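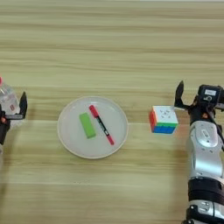
자료실 > 원예·조경 > 토양 및 퇴비 > 데이터 카드

# Stoniden 가정 퇴비 관측 자료 데이터 카드

## 1. 개요

본 자료는 가정 정원과 소규모 텃밭에서 운영되는 퇴비 더미의 온도, 수분 상태, 투입 재료 및 뒤집기 이력을 기록한 표 형식의 관측 자료이다. Stoniden 원예자료실이 수집과 정리를 담당하였으며, 퇴비화 과정의 교육과 비교 연구, 가정용 퇴비 관리 지침의 작성에 활용할 수 있도록 공개한다.

공개본에는 퇴비 더미 905개에 대한 기본 정보와 관측 기록 1,289건이 수록되어 있다. 한 더미에 대하여 여러 차례 기록이 제출된 경우가 있으며, 한 차례만 기록된 더미도 다수 포함된다. 따라서 더미별 시계열의 길이는 균일하지 않다.

- 자료명: Stoniden 가정 퇴비 관측 자료
- 관리 책임자: Benvinda Baptista
- 공개일: 2024년 1월 8일 월요일
- 파일 형식: CSV(UTF-8, 쉼표 구분)
- 설명 언어: 한국어

## 2. 수집 방법

관측은 참여 가구가 동일한 기록지를 사용하여 직접 수행하였다. 기록지는 Flostach 교육농장에서 시범 적용한 양식을 수정한 것으로, 항목의 순서와 단위를 통일하였다. 온도는 탐침형 온도계를 더미 중심부에 꽂고 눈금이 안정된 뒤 섭씨로 읽는다. 수분 상태는 재료를 손으로 한 줌 쥐었을 때의 느낌에 따라 다섯 단계로 구분한다.

1. 건조: 쥐어도 뭉치지 않고 부스러진다.
2. 약간 건조: 잠시 뭉쳤다가 곧 흩어진다.
3. 적정: 뭉친 형태가 유지되며 물이 떨어지지 않는다.
4. 과습: 쥐었을 때 물방울이 떨어진다.
5. 침수: 쥐지 않아도 물이 흐른다.

투입 재료는 질소질과 탄소질로 나누어 부피 비율을 기재하도록 하였다. 질소질에는 깎은 잔디, 채소 부산물, 커피 찌꺼기가 속하고 탄소질에는 낙엽, 짚, 잘게 부순 가지, 인쇄되지 않은 골판지가 속한다. 육류, 유제품, 병든 식물체를 투입한 더미는 접수 단계에서 제외하였다.

## 3. 파일 구성

`piles.csv`는 더미 단위의 정보를 담는다. 한 행이 한 더미에 해당하며, 관측 기록과는 `pile_id`로 연결된다.

- `pile_id`: 더미 식별 번호. 가구를 식별할 수 있는 정보는 포함하지 않는다.
- `bin_type`: 용기 형태. 노지 적치, 목재 틀, 밀폐형 통, 회전식 통 가운데 하나로 기록한다.
- `volume_l`: 설치 시점의 용량(리터).
- `shade`: 양지, 반음지, 음지의 구분.
- `base`: 바닥의 종류. 흙, 포장면, 받침대로 구분한다.

`records.csv`는 관측 단위의 정보를 담는다.

- `record_id`: 기록 번호.
- `pile_id`: 해당 더미의 식별 번호.
- `day`: 최초 적치일을 0으로 하는 경과 일수.
- `temp_core`: 중심부 온도(섭씨).
- `temp_air`: 같은 시각의 기온(섭씨).
- `moisture`: 수분 단계(1~5).
- `green_ratio`: 전체 부피에서 질소질 재료가 차지하는 비율.
- `turned`: 직전 기록 이후 뒤집기 실시 여부(0 또는 1).
- `odor`: 없음, 흙냄새, 암모니아 냄새, 부패 냄새.
- `note`: 자유 기재. 원문의 맞춤법은 교정하지 않았다.

## 4. 정제 및 결측 처리

중심부 온도가 기재된 기록은 1,019건이다. 나머지는 온도계를 갖추지 못한 가구의 기록이거나 더미가 얼어 탐침을 넣을 수 없었던 경우로, 해당 칸을 비워 두었다. 결측값을 평균이나 인접 값으로 대체하지 않았으며, 분석 목적에 맞는 처리 방법은 이용자가 정하여야 한다.

화씨로 기재된 것이 분명한 값은 섭씨로 환산하고 `note` 끝에 `[환산]`을 표기하였다. 단위를 판별할 수 없는 값은 삭제하였다. 중복 제출된 기록은 먼저 접수된 것을 남겼다. 용기 형태가 도중에 변경된 더미는 변경 시점부터 새로운 `pile_id`를 부여하였으므로, 동일한 재료가 두 번호에 걸쳐 나타날 수 있다.

## 5. 권장 용도

본 자료는 다음과 같은 용도에 적합하다.

- 용기 형태에 따른 중심부 온도 변화의 비교
- 질소질 비율과 냄새 발생의 관계에 대한 탐색적 분석
- 원예 교육 과정에서의 표 자료 처리 실습

퇴비의 부숙도 판정, 병원균 사멸 여부의 확인, 판매용 퇴비의 품질 보증에는 사용할 수 없다. 본 자료에는 실험실 분석값이 포함되어 있지 않으며, 온도 기록만으로 위생적 안전성을 판단하여서는 안 된다.

## 6. 한계

참여 가구는 공개 모집에 응한 원예 애호가로, 일반 가정을 대표하지 않는다. 밀폐형 통을 사용하는 가구의 비중이 높고 음지에 설치된 더미는 적다. 겨울철 기록도 부족하며, 특히 1월에는 관측을 중단한 가구가 많아 저온기의 분석 결과를 일반화하기 어렵다.

수분 단계는 관측자의 감각에 의존한다. 동일한 더미를 두 사람이 각각 평가한 점검 기록 18건에서는 2단계와 3단계의 구분이 엇갈린 사례가 확인되었다. 해당 기록은 `note`에 `[중복평가]`로 표시되어 있으며, 두 평가 가운데 가구 대표자의 값을 `moisture`에 수록하였다.

## 7. 개인정보 및 이용 조건

이름, 주소, 연락처는 수집 직후 관측값과 분리하였고 공개본에 포함하지 않았다. 자유 기재란에 있던 지명과 인명도 삭제하였다. 참여 가구가 자료의 철회를 요청하는 경우 차기 판에서 해당 기록을 제외한다.

비영리 교육 및 연구 목적의 이용, 복제, 재배포를 허용하며, 재배포 시 자료명과 판 번호를 함께 표기하여야 한다. 영리 목적의 이용은 관리 책임자의 사전 서면 동의를 요한다.

## 8. 판 이력

- 1.1판: 바닥 종류 항목 추가, 화씨 기재값 환산, 중복 기록 정리.
- 1.0판: 최초 정리본. Flostach 교육농장 내부 배포.

오류를 발견한 이용자는 기록 번호와 해당 열의 이름을 명시하여 자료실로 통보하여 주기 바란다. 접수된 사항은 원본 기록지와 대조한 후 차기 판에 반영한다.

관련 자료

- Avard 텃밭 토양 산도 측정표
- Khurana 낙엽 수거 및 멀칭 기록
- Flostach 교육농장 지렁이 퇴비 상자 관리 지침
- 가정용 퇴비 기록지 양식과 작성 요령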